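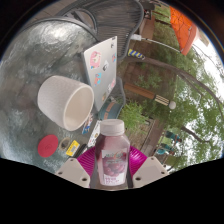 Words by the Trorton desk, August 2020

Open day at Delcombe, out the back, on the patio. Laptop on the glass table, stickers all over the lid. Two pale grey fingers round a bottle of dark red juice — cap on, thankfully. You squeeze, it grips.

The Zonduvari crew want 832 grabs logged by December. They've got 224. My go took 2 tries and a sore wrist. Teh fingers are stiffer than they look. Kids were better at it, no suprise there. Gates shut at 9.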